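Phone Cell FAQ

Setting up, looking after and repairing the wall phone cell at Plirnitz

These are the questions the Plirnitz help desk gets most often about the phone cell, in both its forms: the bench cell in the lab and the simulated copy that ships with Adaditz. If your question is about booking time on the bench, see the Booking page.

What does the cell do?

One arm, one two-finger gripper, one wall phone. The arm reaches for the handset, takes it off the hook, holds it clear of the base and puts it back. The Frimpong controller runs the motion and logs each attempt.

Do I have to start with the simulated cell?

Yes. Every new task file runs in simulation first, and you need a clean log from it before the bench cell will accept the file. The bench cell checks for the log when you load the task and refuses if there isn't one.

How do I load the simulated cell?

Open Adaditz, choose Cells, then Phone, then Load. Wait for the status line to read Ready. Do not press Home until it does. If you press Home early the arm moves from its last saved pose, and that pose may be inside the wall.

Which phone model should I pick?

The red one. The older gray model is still in the list for people repeating earlier work, but its hook switch has no travel and the handset will always report as seated.

Where should the gripper be before the first approach?

Low and to the left of the phone, with open wall between the fingertip and the handset. From the gripper camera you want the hook switch in view near the top of the base, and the handset to the right.
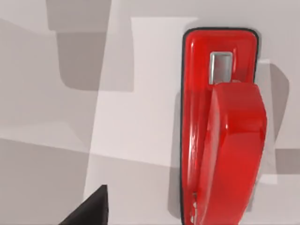 Plirnitz Help Desk
Cell support and maintenance

If the fingertip overlaps the handset in this view before the approach starts, back the arm off and home it again. Starting too close is the usual cause of a failed first grasp.

The shadows on the wall confuse my detector. Can I turn them off?

You can, under Lights, Cast Shadows. We would ask you to leave them on for the final log. The bench cell has overhead lights and the wall there gets shadows too, so a detector that only works on a plain wall will have trouble later. The same goes for the highlights on the red plastic. If your detector looks for flat red, widen the range before you touch the lights.

The handset is lifted but the log says it is still on the hook. Why?

Check the hook switch threshold in the cell file. It should be 5. Files made before the April update carry a value of 8, and with that setting the switch often does not register a slow lift. Change the value, save, and reload the cell. Reloading the task alone is not enough.

If the threshold is right, look at the joint limits for the switch. A task file can override them by accident – usually when someone has copied a block from the Zutholm drawer cell.

What does error 203 mean?

The gripper closed and met nothing. Look at the finger offset first. If the fingers were changed on the bench cell and the offset was not measured again, the simulated and real positions no longer agree. Measure, enter the new offset in Frimpong, and run the approach at low speed.

How often do the bench fingers need attention?

Wipe the pads at the start of each session with a dry cloth. Do not use solvent. Check the tips for chips and the mounting screws for play once a week. A finger with a chipped tip gets replaced, and both fingers are replaced together so the pads match.

How do I change the fingers?

Put the arm in the service pose and press the stop button. Remove the two screws on each finger, lift the finger straight off, and clean the seat. Fit the new finger, start both screws by hand, then tighten evenly. Release the stop, open and close the gripper a few times with nothing in it, and measure the offset as above.

The handset slips when the arm lifts it. Should I raise the grip force?

Try the grasp position first. Grasping too close to the rounded top cap gives the pads little to hold. Move the grasp point down the handset and test again. If it still slips with clean pads, raise the force one step at a time – the upper limit is 11 on the bench cell, and the controller will not take more.

Can I move the phone on the wall?

In simulation, yes. Save your version under a new name. On the bench, no. The mounting plate is pinned, and moving it means a full calibration for everyone who uses the cell.

How do I report a fault?

Use the Report button in Frimpong, which attaches the last log. Say which cell you were on and whether the arm was moving. Leave the bench cell stopped and hang the red tag on the gate.

Page last updated May 26, 2023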